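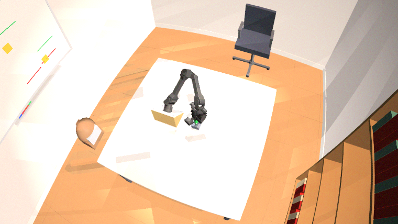

Tisten simulation and planning: weekly meeting

Present: Ginette Charpentier (chair), Lena Sowa, Juraj Ondrejka, Marianna Malinowski (notes)
Apologies: Danuta Pietrzak

1. Notes of the last meeting
Accepted. Juraj's item on log rotation is closed.

2. Office scene
Lena has merged the room with the bookcase and the whiteboard into the main branch. The tabletop renders very bright, and the pale flat patches on it hardly separate from the white. Marianna asked whether the perception model should be trained on this lighting at all. Agreed to keep it and add a second preset with the key light turned down. Lena to do this before the next nightly run.

3. Grasp planner
Juraj ran 860 episodes with the new approach sampler, and 118 ended in a planning timeout. Most of the timeouts were with the gripper down close to the yellow object, where the collision margin leaves few wrist poses. He wants to cut the margin for the last part of the approach only. Ginette is against changing it globally, as Fletitz still uses the same config file. Juraj will put the margin behind a flag.

4. Segmentation
Small green item next to the blue-gray block: the mask is lost when the gripper covers part of it. Marianna tried carrying the last good mask forward for 12 frames. It helps in slow approaches and drifts in fast ones. To be looked at again with Danuta.

5. Tooling
The Nuvus exporter drops joint limits when a scene is saved twice. Workaround is on the wiki. Lena has a fix in review.
Replay viewer: request from Adebisi for a time slider. Not scheduled.

6. Actions
Lena: dim lighting preset, exporter fix
Juraj: margin flag, rerun of the timeout episodes
Marianna: send mask results to Danuta
Ginette: tell Fletitz about the config flag

7. Any other business
The render queue will be down on Saturday for a driver update. Jobs still waiting at that point need to be resubmitted by hand.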